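Lorach Two-Board Work Table
Set-Up Guide, Section 4: Leveling, Laying Out and Clearing the Top

9 min read
38 shares | 4 comments

4.1 Before you begin

This section assumes that the base has been assembled as described in Section 3 and that all four leg bolts have been tightened. The two top boards should be resting on the rails but not yet clamped. You will need the hex key from the hardware bag, a spirit level at least as long as the near board is deep, and a soft pencil.

Caution: Do not lift a board by its front edge while the other board is clamped. The rail can twist and the clamp threads can strip.

4.2 Seating the boards

1. Set the near board on the front rail with the label side down.
2. Push the board back until it touches the stop pegs.
3. Set the far board on the rear rail.
4. Slide the far board forward until it meets the near board along its full width.
5. Finger-tighten the clamps under both boards. Do not use the hex key yet.

Note: The near and far boards are not interchangeable. The Arkow top from the previous series has the same outline but a different hole pattern, and its boards will not line up with the stop pegs.

4.3 Leveling

1. Place the spirit level on the near board, parallel to the front edge.
2. Turn the front feet until the bubble is centered.
3. Turn the level 90 degrees and adjust the rear feet.
4. Move the level to the far board and repeat the check. Adjust the far board at the rail screws, not at the feet.
5. Tighten the clamps with the hex key, working from the center outward.
6. Check both boards again after tightening.

The rail screws allow the far board to be set flush with the near board or slightly above it. Flush is the setting for cutting paper, fabric or anything else that must slide across both boards. The raised setting is for sorting and small-item work, where the far board serves as a holding area. Choose one setting before you mark out the top. Pencil marks made at one setting will be off by a small amount at the other.

Caution: Keep fingers clear of the seam when lowering the far board.

4.4 Laying out the top for small items

The layout below is the one we recommend for sorting mixed household items, including children's clothing, shoes and small toys. It uses the raised setting.

1. Clear both boards and wipe them with a dry cloth.
2. Draw a light pencil line on the far board, parallel to the back edge, to mark the front of the holding row.
3. Place items that are waiting to be sorted behind the line.
4. Put pairs together. Loose shoes, gloves and socks should be matched before anything else goes on the board.
5. Leave the near board free for the item in hand.
6. Bring items forward one at a time. Return each one to the row or move it to its bin before taking the next.

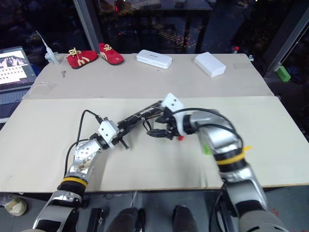 Shoes and other paired items should be treated as a single unit from the time they reach the table. Keep the two halves side by side in the holding row, and bring them across the seam together. The two small red shoes at the left of the far board are kept as a pair in this way. The toes do not have to point in the same direction. Laces should be tucked in or tied before the shoes are moved, as a trailing lace can catch at the seam when the far board is raised.

Very small items are handled differently. Pick them up from above and carry them over the seam. Do not drag them. If an item is small enough to enter the gap between the boards, place a strip of low-tack tape along the seam before starting, and remove it at the end of the session.

Note: Do not use heavy packing tape on the seam. The adhesive will lift the finish if left in place.

4.5 Load limits

The limit for each board is 60 pounds, evenly spread. This applies at both height settings. Do not sit or kneel on the top. Do not store anything on the far board that overhangs the back edge.

If the table is fitted with the Ridgeway shelf kit, the weight of the shelf and its contents counts toward the limit for the far board. The shelf kit must be installed at the flush setting.

4.6 Lighting

Overhead light is suitable for most work. If glare makes it hard to see small parts, turn the table so that the long side faces the lamp, or move the lamp. Do not cover the boards with plastic sheeting to cut glare.

4.7 Clearing and cleaning

1. Empty the near board first, then the holding row.
2. Remove any tape from the seam.
3. Brush the seam with a dry brush, working from the center to each side.
4. Wipe both boards with a damp cloth and dry them immediately.
5. Erase pencil marks with a white eraser. Colored erasers can leave a stain.

Check the clamps after the first 2 weeks of use and again whenever the table is moved. Replacement clamps are listed under part 342 in the back of this guide.

Section 5 covers folding the base and storing the boards.

Section text revised by Dwayne Kasprzak, Tuesday, March 31, 2026

Comments (4)

millrace_k
The pegs on mine were in the wrong holes out of the bag. If your near board won't go all the way back, check that before you start sanding anything. Ask me how I know.

Petra in the basement
Does the raised setting work with the Ninach leg extenders? Section 3 says yes, the sheet in the extender box says flush only.

D. Kasprzak
Flush only with the extenders. Section 3 will be corrected.

oldtoolbox
Masking tape on the seam left a line on my board after one weekend. Painter's tape was fine.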